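About Jenside

Jenside sorts, checks and repacks boxed medicines for care homes, community pharmacies and small clinics. The company was set up by Solange Chan, a pharmacist by training, after nine years in a hospital dispensary. It operates from a single unit with 2 packing rooms and a goods-in bay. Trading hours are 7.30 am to 5 pm, Monday to Friday.

What we do

Most of our work arrives as mixed stock. A care home group closes a site, a pharmacy changes hands, or a wholesaler has a pallet on which several product lines have been put together. The cartons come to us in totes. Each is identified, checked for batch and expiry, assessed for condition and placed in one of three streams: return to supply, hold for query, or destroy. The customer receives a line-by-line report with the reason code for every carton that has not been returned to supply.

We do not manufacture, relabel or prescribe. We do not open sealed cartons unless the customer has asked for a count of the contents in writing.

How a carton is handled

Cartons are worked on plain white tabletops. Each tote is emptied in small batches. A carton is first stood on end so that the code and the panel text can be read without turning it over more than necessary. Where the barcode reads cleanly, the record opens by itself. Where it does not, the characters beside it are keyed by hand and checked by a second person.
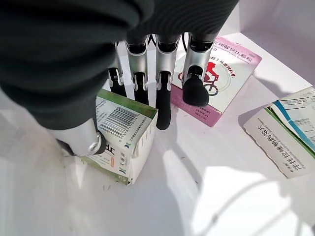
Condition is graded after identification, on a scale of A to D. Grade A is a carton with sharp corners and flat panels. Grade B allows light scuffing. Grade C covers crumpled corners, worn edges and panels that no longer sit flat, provided all printed text can still be read. Grade D is anything torn, stained, open or illegible. Grades A and B may go forward. Grade C goes to the hold shelf until the customer decides. Grade D is destroyed under our waste contract and a certificate is issued.

A large share of our stock is imported, and the printing may be in Chinese, Serbian, Polish or a number of other languages. We keep a reference file of pack designs by manufacturer and market. Colour bands and logos are recorded in the file as an aid to sorting, but they are never used as the sole means of identification - two strengths of the same product are often sold in very similar packs.

Equipment and records

Stock records are held in Govis, which was adapted for us to carry the condition grade and the reason code in the same entry. Shelving and totes are from Clernero. Totes are limited to 300 small cartons. The earlier limit of 400 was dropped when we found that the cartons at the bottom were being graded lower than those at the top.

Room temperature is logged every 15 minutes in both packing rooms. Refrigerated lines are not accepted at present.

People

Solange Chan is the responsible pharmacist and signs off all destruction lists. Day-to-day running of the packing rooms is in the hands of the shift leads, one to each room. New staff work alongside a lead for 2 weeks before they grade stock alone, and are re-tested each January against a fixed set of sample cartons.

Where we came from

The company began as a service to one customer, the Nedeljković pharmacies, who needed a stockroom cleared before a lease ended. The condition grades were written for that job and have been revised twice. Nedeljković remains a customer, with a collection every Wednesday.

Enquiries

New customers are asked to send a list of product lines, an estimate of carton numbers and a note of any controlled items. Quotations are given per tote. Collections can be arranged once the list has been approved; please do not send stock before then, as goods-in will refuse it.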